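Veren presents the Sengar bedside cabinet for small bedrooms and guest rooms

18/06/2018 - Veren, a maker of furniture for small homes, announces today the start of sales of Sengar, a bedside cabinet with one drawer and one open shelf. It is the first piece of the new Flaler bedroom series, and it comes in white only.

The idea for Sengar came from our customers. Before the design work we sent a questionnaire to 1,000 households and asked what they keep beside the bed at night. The answers were very different, but many people wrote the same complaint: the top of the cabinet becomes full after a few days, and the lamp has no place any more.

For this reason the top of Sengar is flat and without any raised border, so it can be wiped with one movement of the cloth. Under it there is a low open space for a book, a magazine or a tablet. The drawer is below, and it takes the things which people prefer not to show to guests.
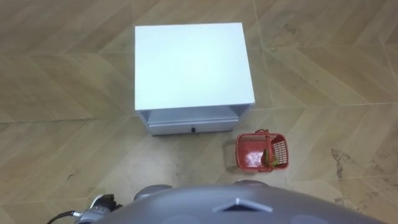

The drawer has one small dark knob in the middle. During the design period we tested also a version without a knob, where the drawer opens by pushing. Older testers did not like it, and we decided to keep the knob. It is fixed with one screw and can be changed by the customer at home.

Sengar is 39 cm wide, so it fits also in rooms where the bed stands close to the wall. It is delivered assembled. Only the knob must be put on, and the screw for it is in a paper bag inside the drawer.

The cabinet can be used outside the bedroom too. Some of our testers placed it in the entrance hall for keys and letters, and one family uses it in the bathroom - for this we recommend to dry the top after each use.

The first production is 3,000 pieces. Sengar is available from today in all 53 shops which carry Veren products, and also by direct order from our warehouse. Delivery to the home is possible in most areas, and the customer receives a message on the day before.

The next piece of the Flaler series, a low chest named Filter with the same drawer front, is planned for December. Shops that want to show both pieces together can already reserve it.

Press contact: Veren, Press Office. Samples for photography are sent on request and should be returned in the original box.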